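Jul 16, 2019

Slept badly. In by eight, coffee, straight into the migration. Same one as last week, the one that adds the index on the orders table in Laryea. Runs fine on my laptop, hangs on staging. Of course.

Spent the whole morning thinking it was a lock. Killed every open session I could find, ran it again, still hung. Pendo came over and asked if I'd looked at the row count lately. Had not. The seed script had been appending on every deploy insted of clearing first, so staging had 582 copies of the same 5 test customers. Plus all their orders. Plus all the line items hanging off those.

Wiped it, reseeded, migration went through in 2 seconds. Felt stupid, ate a sandwich.

Added a guard so seeds bail out if the customers table isn't empty. Larysa wants it to upsert instead. She's probably right but I want it merged today. Left a TODO with my name on it.

After lunch:

- Code review for Mwanaisha. Nice clean branch. One N+1 in the invoice view, otherwise fine. She'd already written the test for it and forgot to push.
- Bumped Somon to the new minor. Two deprecation warnings, both ours. Renamed the callback, warnings gone.
- Tirnilent's nightly export timed out again. Batch size was still at the default, dropped it to 200. Will see tommorow.
- Call with Delia re: the Stavside API. They want dates as strings. We send timestamps. Forty minutes on this. We're sending both now, in separate fields, and I hate it.

Muthoni asked whether we can drop the old config loader before November. I said yes before thinking. Three apps still read the YAML file directly, checked afterward. Need to tell her. Not today.

Also the changelog is a mess, half the entries have no PR link. Somebody should script that. Me, I guess.

Home at seven, no energy to cook. Toast and the rest of the soup. Had the laptop open on the couch for a while with CI going in another tab, one flaky spec failed, reran it, green. Same spec as Friday. Something with time zones, I'd bet money on it. 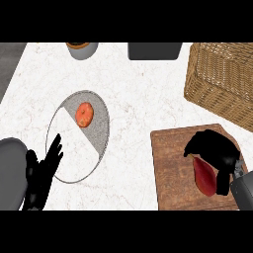 ## Tomorrow

- Check the export first thing
- Flaky spec, freeze the clock and see
- Tell Muthoni about the YAML thing!!
- Ask Larysa if she has time to pair on the upsert
- Dentist, call them back
- Buy bread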